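Colleen Bélanger and the Long Afternoon of the Socks

Colleen Bélanger would like it known that she isn't against robots. She has spent six years around them, first at a parts supplier and now at Stakum, where she runs the team that collects demonstrations for a learning system called Flandaris. What she is against, she tells me before I have my coat off, is the way people talk about them.

"Somebody shows you a clip of a machine hanging up a sock, and the caption says it learned to do laundry," she says. "It learned to do that hanger. Maybe. On a good day."

I came in doubtful and she has done little to cure me. The method, as she explains it, is plain enough. A person steers the two arms through a chore from start to finish, the cameras and joints are recorded, and the whole thing is saved as one example. Then they do it again. The sock task stands at 1040 examples, of which her team threw out 109.

Why so many rejects? "Dropped socks, mostly. Clips that closed on nothing. A few where the operator just got bored and you can see it in the motion. The arms wander. If I leave that in, I'm teaching a computer to be bored."

She doesn't smile when she says this. I ask whether 931 tries at a job most children can manage isn't an odd use of grown people's time.

"Sure it is. But a child has been grabbing things since birth. We're starting from zero, and the thing has no skin."
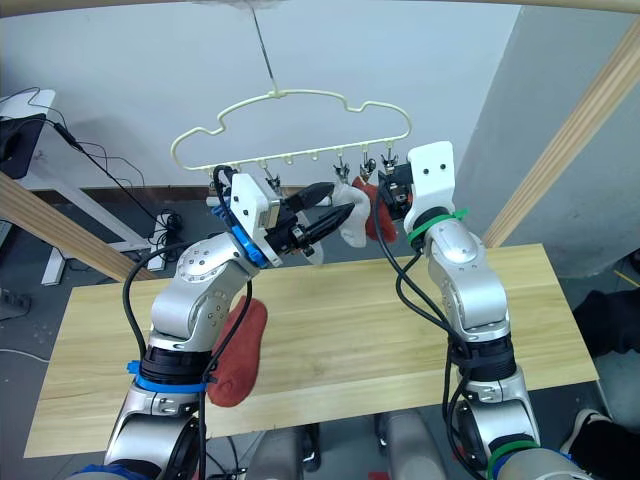 Cloth is the part she keeps coming back to. A box, she says, is the same box wherever you put it down. A sock folds over on itself, twists, hides its own opening, and swings when the hanger swings. One hand has to deal with the clip while the other deals with the fabric, and the timing between the two is where most attempts go bad. Operators at Stakum work 2 hours at the most before someone else takes over, a rule Bélanger brought in after reviewing the late sessions from January and finding them close to useless.

The company's investors like large numbers, and she admits there is pressure to report the total before the rejects come out. She reports both. "I've been asked why I put the bad number on the slide. Well, it's the one I'd want to see."

Then there is the matter of what the examples are worth once you have them. Stakum bought a set of folding demonstrations from a smaller outfit, Rolport, and according to Bélanger it took her people about six weeks to work out that nearly all of them used the same towel. The trained system did beautifully with that towel. Given another one, it pinched the air next to it.

"So you tell me what it knew," she says.

Her colleague Li takes a sunnier view. He thinks variety will fix most of this: more colors, more sizes, different hangers, different rooms. I put that to her and she shrugs. He may be right, she says, and she has ordered the extra hangers. She would still like to see a test where someone outside the building picks the socks.

Has she set a date for that? She has not. I ask what success rate would persuade her, and she won't give me one of those either, on the grounds that I would print it.

I ask instead if she has one of these machines in mind for her own home. She laughs for the first time, and says she owns a dryer.

Stakum expects to finish the sock collection this winter and move on to shirts, which have buttons. Bélanger has already asked for more operators.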